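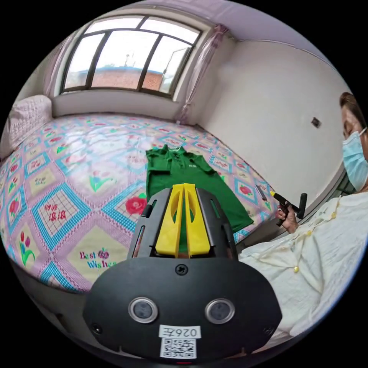 Folding a shirt with two hand-held grippers: a guide for new demonstrators

Welcome, and thank you for giving this a go. If you've come over from our towel page, you already know the basics of holding the grippers and starting a recording, so I won't go through all of that again. Shirts are a good deal fussier than towels. They have a front and a back, a collar that wants to stand up, and sleeves that go wherever they please. The first dozen or so you fold will probably look dreadful, and that's fine. Mine certainly did.

I wrote the first version of these notes for Eun-ji Yeon and Min-kyu Ki when they joined the Grilley project in November, and they've both scribbled all over it since, so what you're reading is as much theirs as mine.

What you'll need

A pair of grippers, left and right, charged
The shirt you'll be folding, clean and reasonably free of creases
A flat surface you can reach across without leaning (a bed, a dining table, a wide bench)
The Orkell app on your phone, signed in to your own account

A polo shirt is the nicest thing to start on. The fabric has a bit of weight to it, the collar gives you something definite to pinch, and short sleeves are much kinder than long ones. Leave dress shirts and anything slippery until you've been at it a while.

Choosing your spot

Beds are softer than tables, and the gripper tips will sink in a little when you press down. I like that for shirts, as it lets you get the lower finger under the edge of the fabric without chasing it all over the place. On a hard table you'll need to come in at a lower angle and slide.

Don't fuss over a patterned bedspread. People often ask me if they should swap it for a plain sheet, and the answer is no, please leave your own bedding on. The robot will one day have to find a shirt on top of roses and stripes and cartoon dinosaurs, so it may as well learn from them. The one thing I would ask is that you pull the cover reasonably tight, because a loose quilt tends to come up with the shirt when you pinch.

Daylight from a window is lovely. Strong sun straight into the lenses isn't, so if it's a bright morning, draw a sheer curtain or move to the other side of the bed.

Before you record

1. Check the labels. The character 左 means left and 右 means right, and the number in front of it should be the same on both grippers. Mixing up the hands is the most common mistake we see, and it can't be fixed later.

2. Wipe both lenses with the soft cloth. Not your sleeve!

3. Squeeze each trigger all the way and let it go, a few times over. The fingers should close evenly and spring open again. If one sticks, stop there and send Gil-soo Ham a message.

4. Lay the shirt out flat, front facing up, with the collar away from you. Smooth it with your hands now, while you still can. Once recording has started, everything has to be done with the grippers.

5. Sit or stand wherever you can reach both shoulders comfortably. Roll your own shoulders back. You'll be here for a while.

The fold

Start the recording and hold both grippers still above the shirt for 2 seconds. It feels like an age, but it gives the software a clean starting point to line up the left and right hands.

Now bring the right gripper down to the edge of the right sleeve, near the hem of it, and the left gripper to the shoulder seam on that same side. Pinch with both. Lift only as high as you need to clear the bed, and carry the sleeve and the side of the shirt in toward the middle. Set it down, open both grippers, and back straight out before you move sideways. If you swing away while the fingers are still partly closed you'll drag the whole thing crooked (we've all done it).

Do the other side the same way, swapping the jobs of your hands. You should have a long strip with the collar at the top.

For the last part, take hold of the two bottom corners, one in each gripper, and bring them up together to just below the collar. Try to keep both hands moving at the same speed. Lay the hem down, let go, and give the top one gentle pat with the closed fingers if it needs it. Then hold still once more and stop the recording.

A good fold takes 20 seconds or so once you're in the swing of it. Please don't rush to get there. Slow and smooth teaches the robot far more than quick and jerky, and Nam-gil Ki, who trains the models over at Grurkum, would much sooner have 15 tidy recordings from you than a great pile of scrappy ones.

When it goes wrong

If you drop a corner, pick it up and carry on. A little recovery is worth having, since the robot will drop corners too and needs to know what to do next. If the shirt slides off the bed altogether, stop, delete that one and start fresh.

If you catch two layers when you wanted one, open the fingers, back off and pinch again closer to the edge. Wiggling doesn't help much.

If the collar flips up, leave it be unless it's in your way.

And if your forearm starts to ache, have a cup of tea. Soo-ah Um has folded the same shirt 428 times for us — bless her — and she stops for a stretch after every batch.

Next up: buttons, done up and undone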